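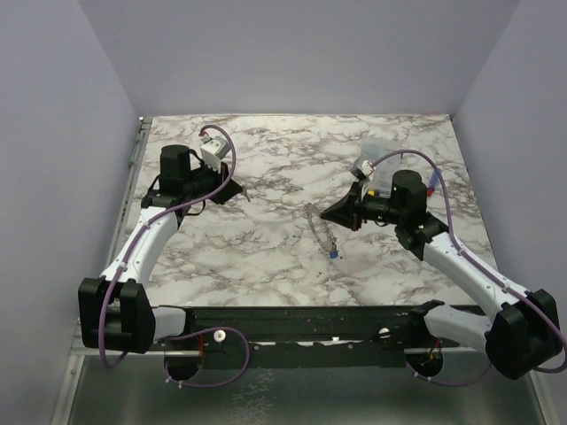 The marble top, with the gray wall behind it.

5 Mar 2020

Spent most of the day on surfaces again. I have three contenders for the kitchen counter and I keep coming back to the marble pattern. It is off-white with gray and brown veins, and in some places the veins go a little mauve. I didn't expect to like the mauve. Against a lavender-gray wall it makes sense, and the wall at home could go that color without much trouble. One can of paint would do the short side by the window.

Liis Laur came by before lunch with the samples from Clorkitz. She likes the plain gray one. I put it on the windowsill, then on the floor, then next to the stove, and it looked like a sidewalk in all three places. She said that was the point. We left it at that and ate the rest of the soup.

The price for the counter is 3000 with fitting, and another 500 if they take the old one away. I could take the old one out myself. It is only held by brackets and a line of caulk behind the sink, and I still have the pry bar from the bathroom job. The trouble is getting it down the stairs. Nandi Modise has a van but her back has been bad since the move, so I won't ask her.

Measured the long wall again. The tape said the same thing as last time except at the corner, where the plaster bulges. Wrote it on the back of the Clorkitz envelope and then nearly threw the envelope out with the mail. Copied it into here to be safe: the gap at the corner is 12 millimeters at the worst point. The fitter will need to cut for it or I will need to sand the wall back. I would prefer to sand.

Called the shop about the edge. They do a square edge or a rounded one for the same money. Square shows off the pattern better, but I have walked into the old counter enough times to think about rounded. Told them I would decide by the end of the month. They want the order in before April if I want it fitted before the summer.

Other things. The drawer under the oven sticks again. I rubbed candle wax on the runners and it went in and out fine until I put the baking trays back. Too many trays – I use two of them. Put the rest in a box for Nandi, who bakes more than I do, and left it by the front door.

Went out at four for sandpaper and dish soap. Paid for 40 sheets when I wanted ten, as they only had the big pack. Forgot the soap.

Need to call Liis tomorrow and give her the gray sample back.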